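Keep the Paper Bill

My water company, Clikcombe, wants me to pay $8 a month to keep getting a bill in the mail. I think that is wrong, and I would think so if the fee were a dollar.

A bill on the kitchen table gets read. One in an inbox sits under 237 other messages until it is late. I found a double charge last September with a pencil, going down the page line by line.

The company says paper is wasteful. It still mails me ads.

Folded paper is easy to keep, too. Mine goes back nine years.

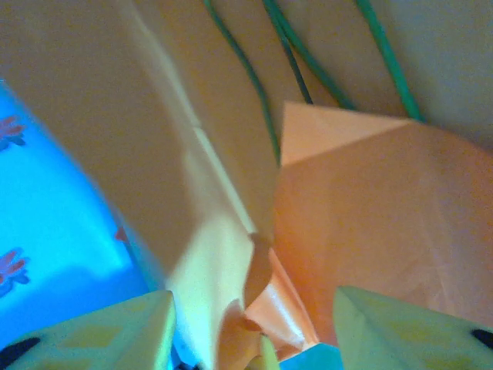

What Clikcombe should do

Drop the fee. Let people choose, and stop switching them over without asking.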